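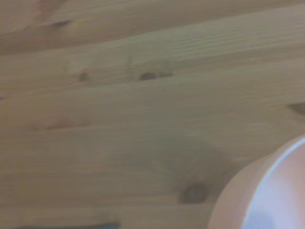

About Viltell

Viltell makes tables. We used to say we made "surfaces for living," but a customer asked whether that meant tables, and we had to admit it did.

Matúš Holub started the firm in a shed, with one plane and 33 boards of pine he had bought by mistake. There are more of us now, and the boards are ordered on purpose. We build in pine because it is light, friendly to work with and cheap enough that people will put a cup down on it without a family meeting.

On knots

Pine has knots. We get over 200 emails a year on this point. We don't fill them, paint them or charge extra for them, although a consultant once suggested all three. The grain bends to get past them, and we think that is the best part of the board. If you would like a table without any, we can recommend a very good firm that works in glass.
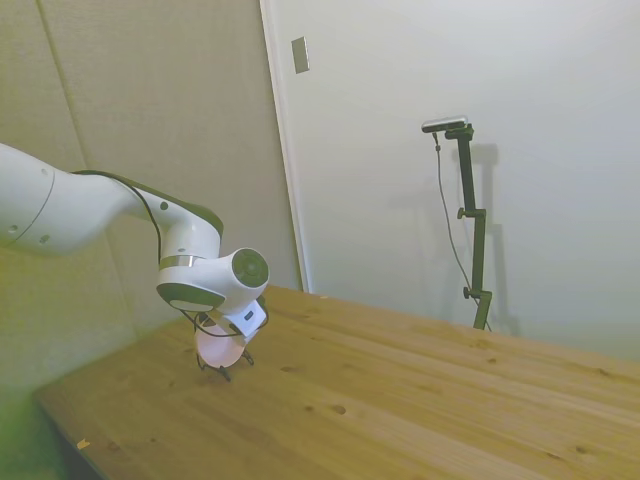
What we make

The Nepia is our kitchen table. The Sererora is a desk, or a smaller kitchen table, depending on how your year is going. Both come oiled, and both will darken by the window.

Visiting

The workshop is open in the mornings, except in November, when we do the inventory and are poor company. Ring the bell twice.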